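How to re-wax a cotton jacket at home

A waxed jacket needs doing once a year if you wear it through the winter. The job takes an evening, plus a night for the coat to hang. I do mine in May, when I've stopped wearing it and the garage is warm enough to work in.

You will need a 200 ml tin of wax dressing, an old sponge or a lint-free cloth, a saucepan, a hairdryer and plenty of newspaper. One tin does a full-length coat with a little left over. Use the dressing the maker recommends if you can still get it. Candle wax and furniture polish will go stiff and crack.

Clean the jacket first. Empty the pockets, lay it flat and brush off the dried mud, then wipe it down with a sponge and cold water. No soap, no hot water, and never the washing machine -- any of them will strip out the old wax and you'll need far more than one tin. Leave it to dry completely.

Take the lid off the tin and stand it in the saucepan with hot water halfway up the side. After ten minutes or so the wax should be clear and runny. Change the water when it starts to thicken again. 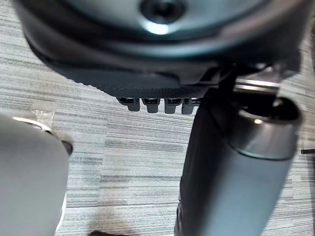 Work on one panel at a time, starting at the back. Dip the sponge, squeeze it against the rim and rub the wax in with small circles. Go over the seams, the elbows and the tops of the shoulders twice, as these wear first. Keep off the corduroy collar, the lining and the insides of the pockets.

Next, go over each panel with the hairdryer on its hottest setting, held a hand's width away. The white patches will melt and sink in. Wipe off anything left on the surface with a dry cloth, paying attention to the stitching and the flap over the zip.

Hang the jacket somewhere warm overnight, away from other clothes and pale walls. It will feel tacky for 3 days or so. Don't wear it in the car until that has gone -- wax is very hard to get out of seat fabric.

Put the lid back on the tin while the wax is still soft. It keeps for years in a cupboard.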